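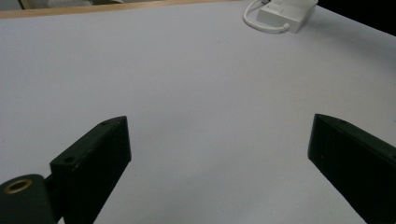 White matte tabletop, packing room, Dedimport

About Dedimport

Dedimport supplies work tables and loose tabletops to packing rooms, school workshops and small kitchens. The company was set up by two former employees of the furniture wholesaler Torneo and now ships to 41 regular customers. Everything goes out from one building, which holds the stock room, the finishing bay and the packing room.

What we sell

The main line is the Jiver table. It is sold with a matte white top as standard; gray and black tops are made to order. Matte is the default finish in packing rooms, where overhead lights reflect off gloss and make labels hard to read. Tops can be bought without legs for mounting on an existing base. Last year we shipped 2928 tops, of which 2195 went out with a base.

The second line, Ueda, is a lower table for seated sorting and folding work. It uses the same tops and the same hardware, so spare parts are interchangeable between the two.

How orders are handled

Each top is wiped down, checked under a side light for dents and high spots, and wrapped face to face with a foam sheet between. Corners are capped before strapping. Legs and fasteners are packed in a separate carton, with the order number on two sides. Tops with a surface mark are sold as seconds at a reduced price and are labeled on the underside.

Care

Clean matte tops with a damp cloth and mild soap. Abrasive pads will polish the surface and leave shiny patches that cannot be removed. Tape residue comes off with rubbing alcohol. Do not cut directly on the top; use a mat.

Spare parts and returns

Leg sets, feet and edge strip are kept in stock for all tables sold under the current part numbers. Unused tops can be returned in the original wrapping. Tops cut to size are not returnable.

The building is closed for stock count during the first full week of January. Orders received in that week are entered when the count is finished.

Page last updated November 21, 2024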